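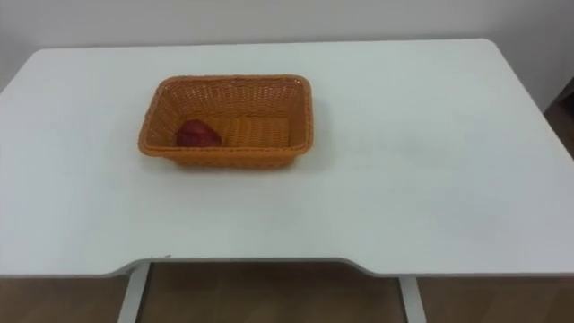
Ticket 327: Store label printer skips every other label
Opened by: Telma Godoy, Drulum
Assigned to: Milagros Painemal
Status: Closed

Problem
The Shimada printer at the back desk feeds one blank label after each printed one. It started after we changed to the Lirker label rolls. The price text is fine, but we are going through rolls twice as fast. Restarting did not help.

Log

1. Checked the label size in the driver. It was still set to the old Clevton stock at 105 mm. The new labels are 100 mm. Changed it and sent a test batch. Still skipping.

2. Asked Telma for the media type shown on the printer menu. It was set to "Continuous." Changed it to "Gap" and ran the sensor calibration with the cover closed. The printer fed five labels and stopped.

3. Sent the orange basket listing as a test, since it has the longest item name. Text fits on one label and the barcode scans. No blank after it.

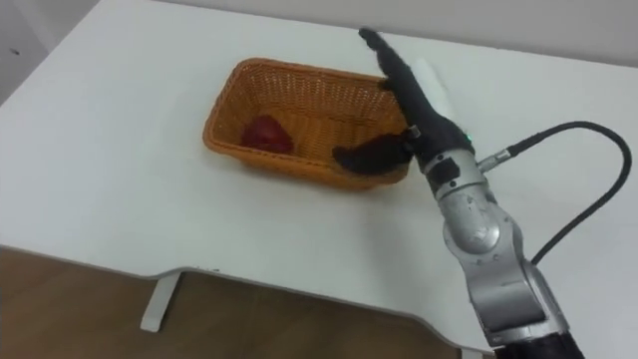 4. Turned the printer off and on. The media type went back to "Continuous." The driver was overwriting it at startup. Set the driver to "Use printer settings" and repeated the calibration.

5. Restarted the printer and the PC. Setting held. Telma printed a full batch with no blanks.

Note for next time: run the calibration again if the roll brand changes.

Closed Jul 23, 2021. M. Painemal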